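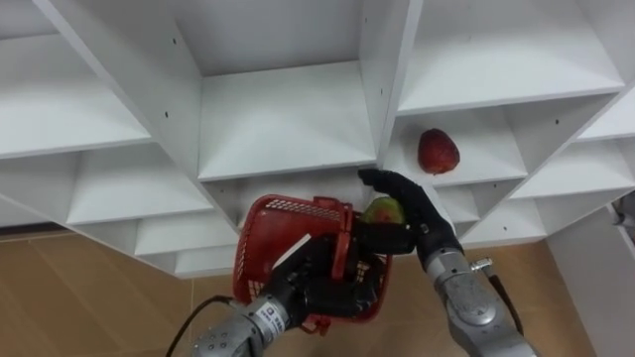
What is a stock record for?

A stock record tells a business what it holds, where each item is kept, and what the items cost.

Chapter 4
Keeping Track of Stock

Every business that sells or uses goods has to know how much it has on hand. A bakery needs flour for tomorrow morning. A repair shop needs the right filters and belts. If the amount on the books does not match the amount in the storeroom, the business will order too much, run short, or report the wrong profit at the end of the year.

The goods a business holds are called its stock, or inventory. In this chapter we use both words with the same meaning. Office furniture, delivery vans and cash registers are not stock. They are used to run the business and are treated as equipment, covered in Chapter 7.

The Lanell Case

Most of the worked problems in this chapter follow Lanell, a store that sells art and craft supplies. The owner, Raíssa Araújo, opened with 32 product lines and kept her records in a notebook. Each delivery was written on the left page and each sale on the right. She added up both pages once a month.

The notebook served her well until she began buying from two suppliers, Rekdale and Coutinho. Both sold her the same sketch pads at different prices. When a pad was sold, the notebook did not show which price she had paid for it, so she could not work out her profit on the sale. In January she hired a part-time bookkeeper, Mutua Tanui, who found 13 lines where the written balance and the shelf count did not agree. In one of them, the notebook showed 54 boxes of charcoal and the shelves held fewer than half of that.

Tanui traced most of the differences to three causes. Returned goods had been put back without being written down. Damaged goods had been thrown out in the same way. Some deliveries had been entered twice, once from the packing slip and again from the invoice.

Two Ways to Keep Records

Under the periodic method, stock is counted at set times and the records are brought up to date after each count. Under the perpetual method, the record changes with every purchase, sale and return. Stores that use the perpetual method still carry out a physical count, usually once a year, to catch theft, breakage and mistakes in entry.

Key Terms

Opening stock: goods on hand at the start of a period.
Closing stock: goods on hand at the end of a period.
Shrinkage: the difference between recorded stock and counted stock when the count is lower.
Reorder point: the quantity at which a new order is placed.

Section 4.1 begins with the stock card and shows how to enter a delivery from Rekdale.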